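What the hand-held gripper budget missed

8/18/21

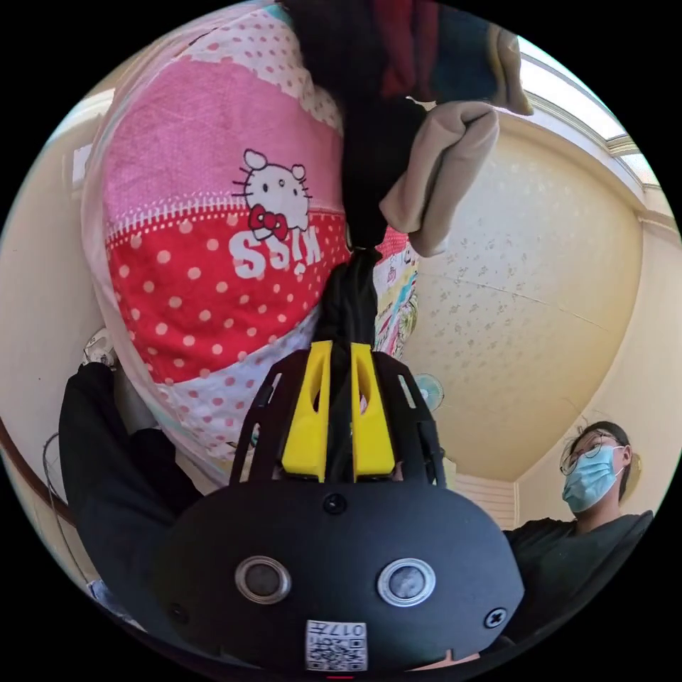 I put the purchase request for the second batch of hand-held grippers through in May, and most of the numbers in it were wrong by the end of the first month. I am writing down where they went wrong while I still have the invoices in one folder.

The plan was simple enough. We wanted people recording cloth handling in ordinary homes: picking up, sorting, folding, bagging. The first 2 units had come from Garneck on loan and had done well, so the request was for 25 of our own, with spares. Wolfram Brandes did the sums with me. We had 4,000 set aside for consumables and repairs over the year, and everything else was to go on the units themselves.

The first mistake was treating the fingers as part of the gripper. They are a consumable. Cloth work is gentle on the body and hard on the jaws, as people squeeze much harder than they need to on thin fabric, and a slotted plastic finger will take a set after enough of that. Once the two sides no longer meet squarely, a thin sock slips through and the operator squeezes harder still. I had allowed one spare pair per unit. By the end of June we had ordered 172 fingers, singles rather than pairs because the supplier's form only takes singles — check this on your own order, as I very nearly bought half of what we needed.

Colour, incidentally, is worth specifying in writing. We asked for yellow. Dark cloth against dark fingers gives you very little edge to work with afterwards, and black clothing turns up in every household. Drasard quoted a lower price for black fingers and Senthil Amin was in favour of taking it. We compared a few recordings from the loan units and he changed his mind.

The second mistake was storage. Wide-angle video from a full day's work is large, and I had priced memory cards at one per unit. You want two, so that one can be copied while the other is in use. You also want a card reader that isn't the cheapest on the page. Ours was, and Jin-sol Won spent the better part of a week on copies that stopped part way.

Third, labels. Each unit carries a small printed code, and the number on it has to match the calibration file. Labels come off, or get put on the wrong way up, or get put on the wrong unit after a repair. Budget for a decent label printer and for the hour it takes somebody to check the lot against the list. I had neither down.

What I got about right: screws, batteries, carrying cases. The cases came from Zokora and are heavier than I would like, but none has been returned damaged.

On the service contract, Bùi offered a flat annual fee covering all repairs to the body and the sensors, fingers excluded. I turned it down and would do so again at this number of units. Above fifty I would look at it properly. Sudheer Sastry disagrees and thinks the sensors will start to go in the second year, all at much the same time. He may be right. I have moved part of next year's travel money across to cover it, and the revised sheet goes in on Friday with the fingers on a line of their own.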